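**For immediate release — November**

# Kokport's bedding and cloth swap is back, and it's moving somewhere bigger

I'm Garba Aliyu, I run Wisusden, and I get to write the press release this year because I lost the toss with Ikhsan. 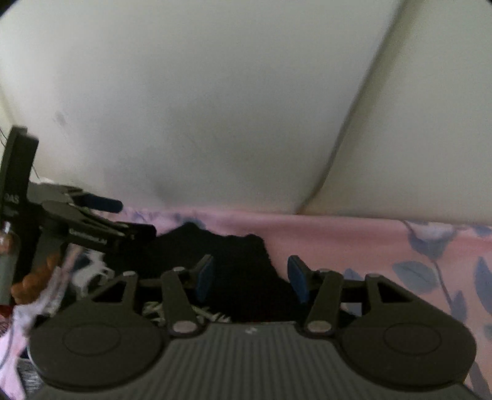

**Do I have to bring something to take something home?**

Bring what you can, but an empty bag is fine too. We had plenty left at the end last year and I'd much sooner see it on somebody's bed than in my van again.

So, the news. The Wisusden cloth swap opens at 10 in the morning in the old sail loft on Eder Street, Kokport, and runs until 4. Last year we squeezed into the back of our shop on Komden Lane and 200 people came through a door that sticks. The loft has two doors (both open!) and room for 80 tables, so you should be able to unfold a double duvet cover without knocking over someone's tea.

We're taking sheets, duvet covers, pillowcases, curtains, tablecloths and dress fabric in any length over a metre. Washed, please, and dry. Holes are all right if you pin a note to them — plenty of our regulars are quilters and will cut round anything. We can't take pillows, duvets or electric blankets.

Ikhsan Sembiring will be at the mending table all day with two sewing machines and a frightening amount of thread. He'll turn up a curtain or put new elastic in a fitted sheet while you wait, and he tells me he's keener on teaching you to do it yourself. "Bring the one you've been meaning to fix since spring," he says. "I'll find you a chair."

Entry is £4 a household, and under-16s get in free. The money pays for the loft and the tea urn, and anything over goes to the Kokport night shelter, which also gets first pick of the single sheets before we open.

There's parking behind the chandlery, and the 43 bus stops right outside. The loft is up a ramp, no steps, and the loos are on the same floor.

If you'd like a table of your own, or want to come and take pictures for your paper, pop into the Komden Lane shop and ask for me or Ikhsan. Tables are going fast and the ones by the window have gone already — sorry!

**Ends**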